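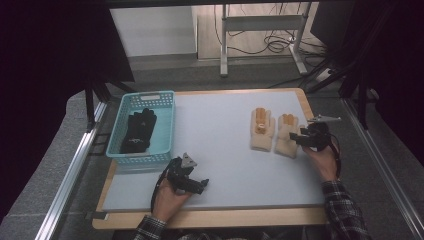
Glove task at the sorting bench, both hand-held units in use.

Equipment Review Group - Minutes, January

Started at 2:00 p.m., or near enough. Quorum present once the coffee was.

1. Minutes of the last meeting
Approved, with one correction. "The Nendo quote is reasonable" should read "the Nendo quote is readable."

2. Hand-held gripper kit from Ustetti (on trial)
The kit is two grippers, cables, mounting hardware and a manual that assumes you have already read the manual. The bench lead reported on the glove task, which is still the one we care about: pick up a work glove, put it in the basket, do not fling it. Knit gloves with coated fingertips and plain black ones are both on the list. Operators like the trigger. They are less fond of the cables, which have opinions about where your wrists should go.

Ustetti wants 2000 dollars to convert the trial into a purchase, support included. Asked what support covers, the sales contact sent the same brochure again - in color this time.

Discussion of wear. The group looked at the fingers with the jaws open over a white surface.

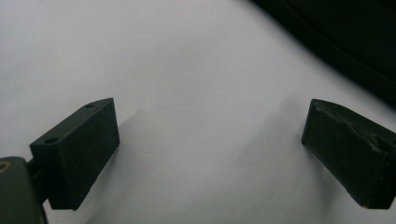

It was agreed that scuffing on the top of one finger is cosmetic until someone shows otherwise. The purchasing side asked whether replacement fingers are sold singly. They are sold in pairs, naturally. The bench lead would like a spare pair in the drawer regardless, and would like a drawer.

Action: purchasing to ask Ustetti for the price of finger pairs and a written answer on support.
Action: bench lead to log wear on both grippers at the end of each session, in the log and not on a napkin.

3. Competing offers
Nendo: cordless, heavier, lead time of about 20 weeks. Held over.
Dundico: offered a demo, then offered to reschedule the demo. Held over again.

4. Upadhyay room
Our booking runs through the end of the trial. The request for a second bench was noted with sympathy and no money.

5. Any other business
The label maker is still missing. Its shelf is very clearly labeled.

Closed at 2:50 p.m. Next meeting when purchasing hears back from Ustetti.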